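Handout 6: Notes for the Site Visit, Grube Disassembly Line, Jusetstead

Course: Automation in Materials Recovery
Read before the visit. Bring this copy with you; section 6.4 refers back to it.

6.1 Purpose of the visit

The Grube plant in Jusetstead takes in retired office computers and separates them into parts for reuse and parts for shredding. Until last April all opening and stripping was done by hand at benches. One cell, supplied by Mitwood, now handles drive removal on a limited set of desktop and tower cases. The plant's process engineer, Gebhard Trummer, will run the cell for us at 10 a.m. and take questions afterward in the break room.

The demonstration covers drive removal only. Case opening is still manual at Grube. Memory and board removal are under test and will not be shown.

6.2 The cell

A single six-axis arm stands between an infeed table and two output bins. The case is clamped on its side with the cover already off. Motion is planned by the Zotari controller, which holds a library of 218 case layouts. A layout stores the position of the drive cage, the type of carrier, the pull direction, and a set of keep-out volumes for cables and boards. If a case does not match any stored layout, the cell stops and asks for an operator.

Two camera views are used. An overhead camera finds the case and selects the layout. A small camera at the wrist then corrects the final approach, where the overhead view is blocked by the arm.

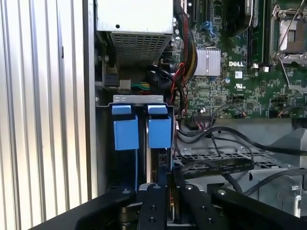 Figure 6.1. Wrist camera view, Dell chassis. Blue drive carrier handles at middle left, power supply at top, gripper at bottom.

6.3 Points to study in the figure

Color is the main cue for the final approach. The carrier handles are blue, and most of the metal near them is gray or silver. Note, however, that the SATA ports on the board are also blue. A color threshold by itself will return both. The Zotari software limits the search to the cage region given by the layout, then checks the size of each blue area before it accepts a target.

Cables are the harder problem. Black cables loop above the drive cage, and others run across the metal frame to its right. A rigid keep-out volume is a poor model for a part that bends, so the stored volumes are oversized. The cost is a longer approach path and, in some layouts, no valid path at all.

Reflection off bare metal also matters. The ribbed panel beside the open interior catches light along its ridges. Grube masks regions of this kind in the layout file.

6.4 Performance data

Trummer supplied the log of one production run. The cell attempted 658 drive pulls. Of these, 11 ended in an operator call. The log does not separate calls caused by cable contact from calls caused by a carrier that would not release, so no failure rate by cause can be computed from it. Ask about this during the question period.

6.5 Rules on site

Safety glasses and closed shoes are required. Stay behind the yellow line while the beacon is lit. Photography of the cell is allowed; photography of asset tags and drive labels is not.

6.6 Written work

Submit two pages on one of the following.

a. Propose a second cue, other than color, for locating a carrier handle. State what sensor it needs and where it would be mounted.

b. Compare oversized keep-out volumes with force sensing at the wrist as protection against cable damage.

c. Draft a log format that would let Grube sort operator calls by cause.

Reading for the next session: chapter 7, compliant grasping, up to the section on suction tools.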